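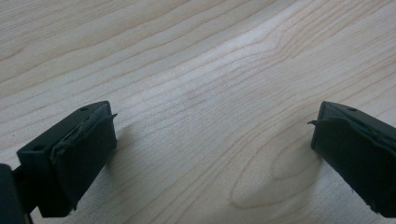 Unit 3: Wood Movement

Reading before class: the chapter on moisture in the shop manual. Bring a ruler and a pencil. We will use the offcuts from the Jerkley order for the exercise.

Why wood moves

Wood takes in water vapor from damp air and gives it up to dry air. It does this for as long as it exists, whether it is a fresh board or a table that has been in a house for decades. When the cell walls take in water they swell, and when they lose it they shrink. A finish slows the exchange but does not stop it.

The moisture content of a board is the weight of the water in it, divided by the weight of the wood when fully dry, given as a percentage. Lumber from an unheated shed might read 13 percent. The same lumber in a heated room in December may end up at 5 percent.

Direction matters

Wood hardly changes in length. Across the width, the amount depends on how the board was cut from the log. A flat-sawn board, where the growth rings run more or less parallel to the face, moves the most. A quarter-sawn board, where the rings stand close to upright, moves less, often by half.

You can usually tell which you have by looking at the end grain. If the end has been painted or covered, look at the face. Arches, ovals and wide loops mean the saw ran nearly along the rings at that spot. Straight, even lines suggest a cut closer to quarter-sawn, but check the end if you can. 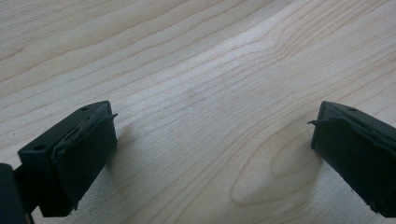 One student in the last course objected that her kitchen table had never moved at all, and that she would have noticed. It had, but it was built to allow for it. The top was held down with metal clips in slots, and the clips slid as the top changed width. She had looked for cracks, and a table built that way should have none.

Working out the change

Multiply the width of the board by the change in moisture content, then by the figure for the species. The figure for flat-sawn hard maple is given in the table at the back of the manual.

Worked problem: a flat-sawn hard maple panel is 20 inches wide at 13 percent. It dries to 5 percent. The drop is eight points, and the panel loses a little over half an inch of width. If it had been glued solid to a frame, something would have split.

Common mistakes

Gluing breadboard ends along their full length. Glue the middle only and let the outer part slide.

Screwing a top straight to the aprons through round holes. Use slots that run across the grain.

Finishing only the top face. The bare face trades moisture faster, and the board cups.

Building right after delivery. Stack the boards with sticks between them and let them sit in the shop. Check them with the Pistetti meter and write down each reading.
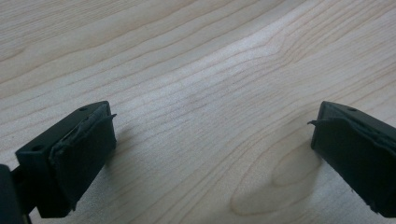

Oval figure in the grain of a light-colored tabletop.

Exercise

Take one offcut. Mark the end grain, decide whether it is flat-sawn or quarter-sawn, and write your answer on the back. Measure the width at both ends. Put your initials on it and leave it on the rack by the heater. We will measure again next class.

Meters go back in the Lutel cabinet with the pin covers on.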